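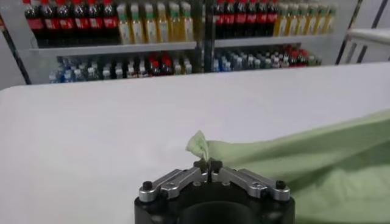
3.2 Handling of damp cloth before line drying

6 min read

The households in Tekau dry almost all of their washing outdoors, also in November, when the air is humid for most of the day. In the interviews we asked each person to explain how a cloth is taken from the basin and brought to the line. The answers were more different than we expected, and they could be placed in two groups. In the first group the cloth is wrung hard and hung over the line at its middle. In the second group it is only pressed by hand, and then it is lifted by one corner and shaken before hanging.

Figure 3. A light green cloth held at one corner, with the rest falling in soft folds.

The corner method was preferred by the older participants. They said that the weave stays straight and that less ironing is needed. One participant from Prikley described the middle fold as "a line you will see on the table for a week". Of the 13 households, two used both methods and chose between them by the weight of the cloth — thin cloths by the corner, towels over the middle.

We did not measure the drying time in this part of the study. Figueroa, in his earlier notes on the Asero valley, reports that a cloth hung at the middle dries more slowly along the fold, and our participants agree with him. However, his notes concern heavier linen, and the comparison should be made with care.

Wind was named as a difficulty by more than two participants. A cloth which is hung by its corners moves freely and can pull away from the pegs, so some families change to the middle fold when the weather is bad. The choice is therefore not fixed for each household, and in Section 4 we treat it as a habit that depends on the season.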